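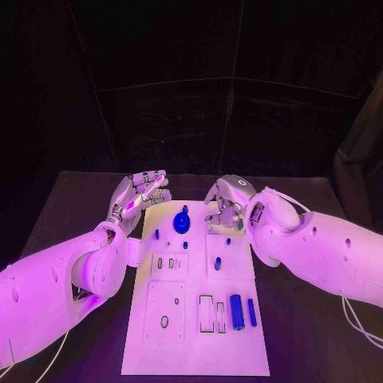 Both arms over the assembly board at the Sendholm bench, with the right hand above one of the blue pegs.

Brunton assembly cell: equipment and budget progress report
Prepared for the Priment small equipment fund
July 11, 2021

1. Position at the end of this period

The two-arm station is in use and the board tasks have started. Spending is within the grant. We have one large purchase still to make (the second pair of hands) and we would like the fund's agreement to change how the remaining money is split before we place that order. The request is set out in section 5.

The previous report, in January, covered the bench, the arms and the first pair of hands. None of that is repeated here except where a cost has moved.

2. What the equipment is being used for

The work at present is peg and slot assembly on a flat white board. The board takes round pegs in more than one thickness, a disk with a central hub, and inserts for narrow slots. The fingered hands were bought for this work in place of plain two-jaw grippers, and the board is where we find out if the extra cost was justified.

The small pegs are the hard part. The fingers have to close on something short, with very little room between the fingertips and the board, and the wrist has to bend down steeply to get there. The thicker cylinders are easier to pick up, but putting them back in the right place is slow. The slot inserts have been tried with the right hand only.

Operators' time is the limit, and not machine time. Setting out the board between attempts takes longer than we allowed for in the bid. We have not asked for money to automate this and do not intend to during the grant.

3. Spending to date

Arms, mounts and controllers: paid in full. No change since January.

First pair of hands: paid in full, including delivery.

Boards and loose parts: 3934 pounds so far, against a line that was set too low at the start. Most of this went on having the boards cut by an outside firm. Later boards are being cut in our own workshop and the cost per board has dropped as a result. The pegs are also made here now.

Bench, cloth, curtains and lighting: complete, and under budget. The black curtain behind the bench was the cheapest item on the list and we would buy it again. The coloured lighting is controlled from the same desk as the arms and needed no separate supply.

Cabling: over budget, but by a small amount. The cables under the right arm need to be long enough to follow it across the board, and the lengths supplied with the kit were too short. We bought replacements. A proper cable guide for each arm has been priced and is included in the request below.

Spares: almost nothing spent. We consider this the main weakness of the current plan.

4. Lessons for the remaining purchases

The lead time on hands is 11 weeks from order. If a hand fails now, one side of the station stops for most of a quarter. The original bid assumed a repair service with a shorter turnaround, and that service is no longer offered in the form we were quoted.

Fingertips and finger joints should be treated as consumables. We had put them under capital, where they are awkward to reorder in small numbers. A yearly parts allowance would suit them better.

The arms have given no cause for concern. The wrist openings give our technicians easy access to the wiring, though they also let dust in, and we plan to fit simple covers made in the workshop. No funding is needed for this.

Patent searches came up in the fund's comments on the last report. Nothing we are buying or making for the board tasks depends on a design of our own that we would want to protect, so we have left the legal line unspent. It could be released.

5. Request

We ask the fund to agree the following changes. The total of the grant stays the same.

Move 20 per cent of the contingency line to spares, to cover fingertips, finger joints and one complete wrist cable set.

Release the legal line in full and put it towards the cable guides.

Allow the second pair of hands to be ordered as two separate units, a right hand first and a left hand afterwards. The right hand does more of the close work at present — and a spare on that side would keep the station running through a repair.

If the fund prefers to keep the contingency untouched, the cable guides can wait. The spares cannot wait for long, and in that case we would ask to discuss a smaller second order.

6. Next period

Place the order for the right hand once agreement is received.

Complete 100 recorded attempts at each of the board tasks, with the result and the time taken noted for each one. The purchase case for the left hand will rest on these records.

Fit the wrist covers and, if funded, the cable guides.

Obtain a second quotation for servicing. The present quotation covers the arms but leaves out the hands, and we want both on one contract before the warranty ends.

Copies of all invoices paid in this period have been sent to the Priment office separately. The asset list has been updated and the serial numbers checked against the delivery notes.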